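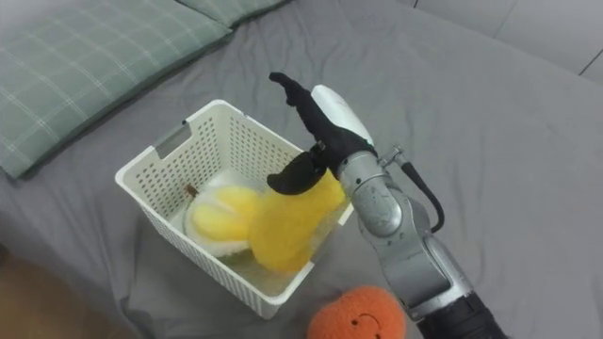
The toy basket task, with the right hand at the yellow plush.

Tuesday, May 30, 2023

I finished the basket set on Friday. It came to 453 episodes, and I threw out 86 of them, so the number I can train on is lower than I told people it would be. I want to write down how it went while I still remember the details.

The task is called Wanden on our list. All the tasks at Zirkthorpe get a short name that has nothing to do with what they are, so that people don't type five different versions of "toys in basket" into the log. Wanden is soft toys and a storage basket on a bed. Some episodes are toys going in and some are toys coming out, and the two kinds are labeled separately.

I do all of it by remote control. I wear the gloves, I watch the view from the head camera on a monitor, and the arm copies me with a small delay. The delay is short enough that you stop noticing it after the first hour, and then you notice it again when you get tired and start to rush. Most of my bad episodes come from late afternoon.

Soft toys are easier than cups in one way, as you can't really break them and they forgive a sloppy grip. In other ways they are worse. The long fuzzy fabric hides where the toy really ends. On the monitor the fingers look like they are on the toy when they are still in the fluff, and I close the hand and come up with nothing. I learned to go a bit deeper than looks right and then close slowly. The yellow and white one was the worst for this. The orange ball with the smile has shorter fuzz and I hardly ever missed it, but it rolls if you touch it off center.

The basket walls gave me trouble too. It is a light plastic basket and a bed is not a flat surface, so if a finger catches the rim the whole thing tips or slides. In the first batch I was coming in low from the side and hit the rim a lot. Now I lift the wrist higher than I think I need to, move over, and go down. It adds a second or two to each episode. I don't mind that.

What I kept and what I threw out:

Kept: missed grasps where I opened the hand, backed off, and tried again. The first model we trained had only clean runs in it and it had no idea what to do after a miss. It would carry an empty hand all the way over to the drop spot and let go of nothing.

Thrown out: anything where I stopped to think in the middle. If the hand hangs over the basket for a long time, the model learns to hang there too. We saw that on Urnum last year and it took weeks to get rid of.

Also thrown out: 3 episodes where the glove tracking jumped. Those are easy to spot in the joint plots.

I moved the basket and turned it between episodes, and I pulled the sheet around now and then – not in any careful way, just enough that the folds were different. On Brøndum we smoothed the cloth before every run and the policy fell apart the first time somebody left a wrinkle in it. I'd sooner have the mess in the data from the start.

My shoulder is sore. If you do this kind of work, lower your chair so your elbow can rest between episodes, and take the gloves off when you take a break. I used to leave them on and my fingers would cramp up.

The target for the next set is 400 kept episodes, with the same bed and more toys. That should be done in July if the second pair of gloves comes back from repair. Training on this one starts tonight. I'll post the success numbers when I have them, for toys in and toys out separately, and I expect toys out to be lower.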